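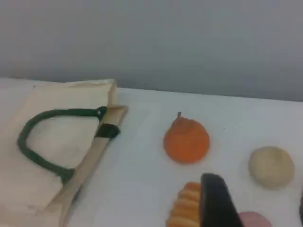 Tote, cord handle, orange fruit next to it. White table, gray wall.

October 28, 2019

Shop bags for the play grocery set. Continuing from the September notes, where we left the handles unresolved.

Comfort wants one bag to go in each Lurno box along with the fruit, so a kid can carry the shopping from one side of the room to the other and put it down without the whole thing folding shut. Same bag in every box, one handle color. I went with the dark green rope from Widmer. The black they sent looked fine on the spool but shed on everything.

Rope goes through and is knotted. Twisted cord opens up at the cut end if you look away, so tape it first, cut through the tape, thread, knot, pull hard, then take the tape off. I did two without tape and had to redo both. Loop length as in the sketch Verena pinned up. Gion thinks it is too long for a four-year-old and will drag. He may be right. Will try one shorter before we cut the rest of the spool.

Beige stays. It creases as soon as you handle it and I have stopped trying to press it. Fold the top down once, run the bone folder along it, leave it. A second fold made the rim stiff but the opening got too narrow for Sverre's hand, and he is the one packing.

Load test, hung from the hook by the door by the handle only:
200 g, nothing to note.
790 g, knot pulled down tight, no tearing.
2000 g, left over lunch. Fold at the top had started to open on one side. Handle fine.
More than any toy fruit will ever weigh, so I am calling that enough.

Fruit: the orange one is still the argument. Comfort says pear, Mechthild says pumpkin. On the Dindance order sheet it is only "orange, no. 3", so no help there. We need a name for the picture card by the time the cards go to print. I have written PEAR in pencil on the draft. Mechthild, if you object, change it on the draft and not in the file, the file is with Olov.

Still to do
- shorter handle, one sample
- ask Widmer if the green comes on a bigger spool
- Verena to redraw the fold line on the template, it is off from what we do now
- label for the inside of the bag, Gion has the wording
- put the bone folder back in the drawer, it was under the cutting mat again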